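Kitchen tips I took home from the Wusska open day

In January I went to the open day at Wusska, where people from the neighborhood could come and see how household work is being taught to machines. I expected to look at technology for two hours and go home. What I have in my notebook is mostly kitchen advice. When you must explain a task to something with only two fingers, you find out how badly you do it yourself.

Johanna Tanner led our group. She let every visitor try a hand-held gripper, the same kind of tool her team uses when they record a task. You close your hand, the jaws close. I was very bad with it in the beginning.

Stacking bowls. Put the biggest one at the bottom, of course, but also look at how much rim is standing free. If two bowls sit too tight, you can't get hold of only the upper one. At home I now lay a folded paper napkin between bowls of nearly the same size. They come apart without pulling.

Lifting a bowl. Take it by the rim with one side inside and one side outside, and go straight up. Most of us tilted first, from habit. With an empty bowl it is no problem, but with soup you will see the difference.

Rubber helps. Polished steel is slippery with damp hands, and the gripper has rubber pads on its jaws for a reason. I cut a strip from an old jar opener and keep it in the drawer with the spoons. It also works for lids.

Clear a place before you lift. This was the mistake I made three times. I had the bowl in the air and then looked for where to put it. Johanna said that in their Habte exercise the free place is always chosen first, and only then is something picked up. I do this now with hot pans as well. 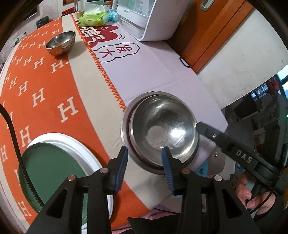

Tablecloths. A cloth makes less noise and protects the dishes, but it moves when you push something over it. Lift, don't push. If your cloth slides very much, put a thin non-slip mat under the middle part - the corners don't need it.

Keep small things at the back. Tissues, bags and little packets should stand behind the working area. I used to have mine in front, near my elbow, and they fell down every day.

One more thing, for people with weak hands. The team has recorded 912 bowl lifts, and Johanna told us the good ones are nearly always slow. My mother has arthritis and I showed her the rim grip with a piece of rubber. She uses it for the salad bowl - the heavy one she still leaves to me.

Recent tips
Drying steel without spots
Levo kettle: removing lime
How I store lids
Washing a printed tablecloth
Jars that will not open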